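Plain white paper cups for a staff kitchen - which kind should we order?
Community Help > Office and Shared Kitchens > Supplies
Posted by Jenel Tenants Office, 2021-03-19 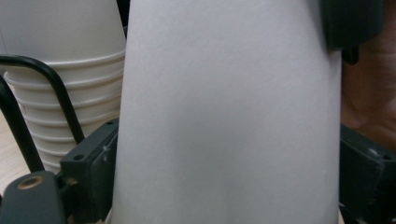
A plain white paper cup, no printing on the side wall.

Our office manages the shared kitchen for a small building with two floors of tenants. We have been asked to replace the assorted mugs with paper cups for the time being, and the order must be placed before the end of the month. The cups should be plain white with no logo, as the tenants are separate businesses and none wishes to drink from a cup bearing the name of another.

We have three matters on which we would appreciate guidance. The first is whether a single-wall cup is acceptable for tea and coffee, or whether a double-wall cup is required. The second is whether plain paper cups may be placed in the paper recycling bin. The third is how the cups should be stored, as the cupboard nearest the kettle is shallow and becomes humid in the mornings. A sleeve left in there over the summer came out soft at the rims.

We have been quoted for a carton of 300 from Cimico and would prefer not to order twice.

Cimico Customer Desk
Thank you for your enquiry. Both single-wall and double-wall cups are suitable for hot drinks. Please contact us during business hours to discuss your requirements and confirm your quote.

Van den Broek Facilities
We look after kitchens in several shared buildings and can respond to each of your points in turn.

Single-wall cups will hold tea and coffee without difficulty, but they are uncomfortable to carry when filled straight from a boiling kettle. If your tenants take their drinks back to their desks, a double-wall cup is the better choice. If the kitchen is used mainly for water and cordial, single-wall will do, and you may keep a small number of cardboard sleeves beside the kettle for those who want them. We would discourage the practice of putting one cup inside another. It empties a carton very quickly.

With regard to recycling, most paper cups have a thin lining on the inside to stop the drink soaking through. Many councils do not accept lined cups with ordinary paper, and some accept them only at particular drop-off points. The outside of the cup will not tell you which lining it has, so ask the supplier for the product sheet and then check with your council before you label the bins. A plain white finish is no guide either way.

As to storage, please observe the following:
Keep the cups in their plastic sleeves until they are needed, and fold the open end under.
Store them on a shelf away from the kettle, the dishwasher and the sink.
Stack them upside down once opened - this keeps dust out and protects the rims.
Do not press extra cups into a full stack, as they jam together and tear when pulled apart.

Lids are a separate purchase and must match the rim diameter. Two cups that hold the same amount may take different lids.

Trimia House Reception
We agree with the advice above on storage. Our building went to a wall-mounted dispenser in July and the cups have kept their shape since. The dispenser holds 39 of the size we use. Kindly note that it was supplied without screws, and ours needed 6.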